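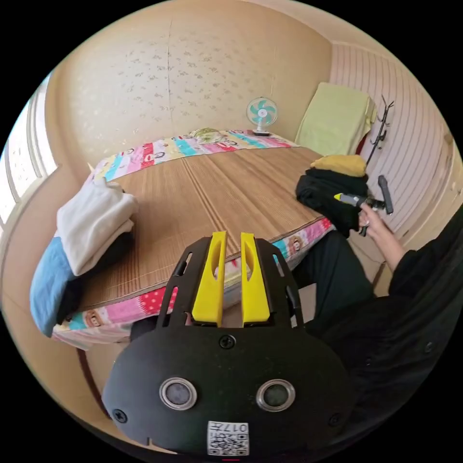 4. Laying the mat over a fitted or flat sheet

The Toltanard summer mat goes on top of your ordinary sheet, so a patterned sheet will show along the wall and down the front of the bed. Some buyers take this for a sizing error. It is the normal fit. A mat that runs right over the edge of the mattress gets sat on, and the ribs there are the first to crack.

4.1 Unroll the mat on the floor, outer face up. Leave it flat overnight if you have the room. The card in the package says 2 hours. We have not seen a mat lie flat after 2 hours, whatever the card says.

4.2 Strip the bed and put on one sheet only. Pull it tight at the corners. A wrinkle under a mat can be felt all night, and smoothing it later means lifting everything off again.

4.3 Carry the mat to the bed rolled. With a wide mat this takes 2 people, unless you like picking lamps up off the floor.

4.4 Set the roll down at the head and let it out toward the foot. Keep the dark edging parallel to the front of the mattress. If the bed stands against a wall, leave a strip of sheet clear on that side as well, so the mat is not forced up into a curve.

4.5 Check the long lines in the weave against the side of the bed. If they drift, lift the whole mat and set it down again. Dragging it by one corner will move the sheet and not much else.

Note: Alternating lighter and darker bands are part of the weave on the brown mats. They are not stains and will not wash out, so please stop trying.

Caution: Do not fold the mat across the ribs. A fold made once stays for good. Ironing has been suggested in reviews and does not help.

4.6 Corner straps (sold separately under the Jurnora name)

You probably don't need these. On a cotton sheet the mat holds well enough by its own weight. On a slick sheet it may creep toward the foot, and the straps slow that down without stopping it. Try a week without them before spending the money.

4.7 Children's beds

A mat can be used over a cartoon sheet like any other. Let the sheet hang down at the front if the child wants to see the characters, but tuck it in at the foot so that small feet don't get caught climbing up. Run your palm along the edging first. Any loose end should be trimmed with scissors, never pulled.

4.8 Cleaning

Wipe along the ribs with a damp cloth, wrung out hard. Dry the mat in moving air, out of direct sun. The Toltanard leaflet claims 1000 wipes without fading. We can't say how anyone would check that, and we would plan on a few good summers.

Caution: Never put the mat away damp. If it smells musty in January, it was damp when you rolled it.

For storage, see section 5. For missing or split edging, see the parts list, item 43.

Section last revised July 23, 2025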